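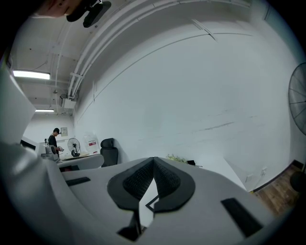

Wrist view from the Wendach hand-held gripper, finger pads in the center, workroom behind.

Wendach gripper recordings – fault notes

This folder holds 1538 recordings from the hand-held gripper. Read this before training on them.

What went wrong

The left finger slipped on its drive pin under load. The width log kept reporting a closed grip after the finger had backed off. Video is fine. The width channel is wrong in 660 recordings, all made after the April pad change. Huệ Lục found it when replayed grasps on the Varkent arm dropped their parts.

What is affected

width.csv – do not use in the 660 files listed in bad_width.txt
pose.csv – good
video – good

Another 824 recordings were checked by hand and passed. The rest are unchecked and sit in the folder named pending.

Safety

On replay the arm can close harder than the log says. Keep hands out of the jaws and run at low speed until the width channel has been rebuilt.

Status

The pin was replaced and 2 test sets were recorded with no slip. Rebuilding width from video is not done yet. Send questions to Nga Trình.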